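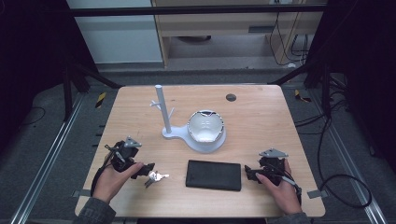
**Semar hand-tool project – progress report to the Trevaskis Fund**

Prepared by Marichka Marchuk, Olonthorpe workshop
Period covered: February and March, plus the open day on Thu 4 April

## Summary

The main event of the period was the open day at Olonthorpe. We showed the hand-held grippers at the work table, let visitors try them, and ran the recorded arm in the second bay. Spending is in line with the plan. One item, the second arm, is late and is dealt with further down.

## The open day

We invited local firms, two colleges and the care homes that answered our letter last autumn. By the end of the afternoon 78 people had signed the visitors' book. Most stayed for both demonstrations.

The first demonstration was at the table. Cyrill Kofler worked with a gripper in each hand and went through the household task we call "coming home", in which small belongings are picked up and put away. The things on the table were keys, a wallet and the white mug tree stand with its bowl. We picked this task for the open day as it needs no explaining, and people could follow it from behind the tape.

Each run was short. Cyrill did the task slowly once while Taras Kravchuk talked through it, then at working speed. After that visitors took turns in groups. We had planned for one turn each and in the end gave second turns to anyone who asked, which pushed the arm demonstration back by 20 minutes.

The second demonstration was the arm repeating a task from our earlier recordings. It managed the wallet well. It dropped the keys twice in the morning session and once in the afternoon. Taras told both groups beforehand that keys are the hardest of our objects, and left the failed attempts in plain view. Several visitors wrote on their cards that they were glad to see it go wrong.

## What visitors said

We collected comment cards at the door. The main points were:

- The grippers are easy to pick up and use, but the wrist gets tired. Teemu Turunen, who looks after the hardware, thinks the cable accounts for part of this, and is trying a softer one.
- People with smaller hands found it hard to keep the thumb where it should be. A shorter grip is on the drawing board.
- The care home staff wanted to know about medicine boxes, glasses cases and hearing aids. None of these are on our object list at present.
- Parking was poor, and the signs from the main road sent some people to the wrong gate.

One of the colleges, Rornulell, has asked if its second-year students could come for a full day in the autumn term. We would like to say yes, but it would take a table out of use for the day and we want the fund's view first.

## Progress against the plan

**Recordings.** The target for the period was 300 accepted runs of the "coming home" task. We reached it in the last week of March. Runs are accepted by a person who did not record them, and this check has been slower than the recording itself. Taras and I now share it.

**Table set-up.** The work table has not been moved since the floor was marked out. We had some trouble in February with people nudging the stands when they stepped over the rails, and there is now a fixed way in and out.

**Second arm.** Delivery was due in March. The supplier has given us a new date at the end of April – we have asked for this in writing. Until it arrives, all two-handed work stops at the recording stage and the existing arm can only repeat the one-handed part.

**Staff.** Tapio Lahtinen joined in February to look after the software. He spent his first month on the check tool, and the number of runs we have to watch twice has dropped.

## Money

The open day cost slightly less than allowed, mainly through borrowing chairs from the unit next door. The underspend has been moved to cables and spare jaw fingers, which wear faster than we budgeted for. No other lines have changed. The full table is in the spreadsheet sent with this report.

## Next period

- Start on a second task, laying out a breakfast tray.
- Add three objects suggested by the care homes, beginning with the glasses case.
- Test the shorter grip with at least 2 people who struggled on the day.
- Fit and set up the second arm, if it comes.

## Decisions needed

We would be grateful for an answer on the Rornulell visit before the end of April, and for agreement that the two-handed milestone can slip by one month if the arm is delayed again. Tapio can send sample recordings from any of the accepted runs on request.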